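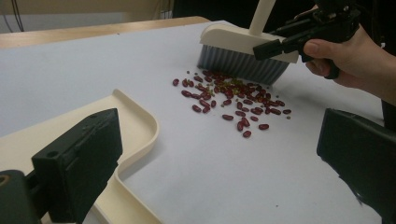 Robots and Everyday Work, handout 5
Can a machine sweep a table yet?

Filed under: Course notes / Automation at home
2 comments · 408 shares

In the last lecture we spoke about factory work, where every part arrives in the same place. Today we take a chore which a child can learn in one morning: to sweep dried beans from a table into a dustpan. Please read these notes before the practical hour.

1. Why sweeping is difficult

A bean is hard and smooth, and it rolls. When the bristles touch a pile, each bean goes its own way, and kidney beans do not move like the small mung beans. The machine cannot plan for every bean. It must look, push a little and look again.

The broom is also a problem. The bristles bend, so the gripper does not feel the table directly. Too much pressure and the beans jump. Too little, and the brush passes over them.

2. How the skill is taught

At present the usual way is to learn from people. A person does the chore with grippers held in the hands, and the movements are recorded. The Jutesen exercise, which we use in this course, has 2720 such recordings. Almost 408 of them were removed before training, mostly for missing data.

Holding the broom head with two grippers gives good control of its angle, but then no gripper is free for the dustpan. Think about which of the two you would choose.
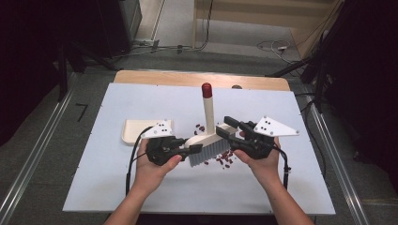 3. What we can say today

In the Idberg trial the arm collected most of a pile, but it often left the last beans near the rim of the dustpan. It was also slow. My answer for the moment is "partly": on a clear table yes, in a real kitchen not yet.

4. For next time

Write one page about a chore in your own home or workplace. Say where the machine would stop, and what a person would do at that point. Bring it on paper.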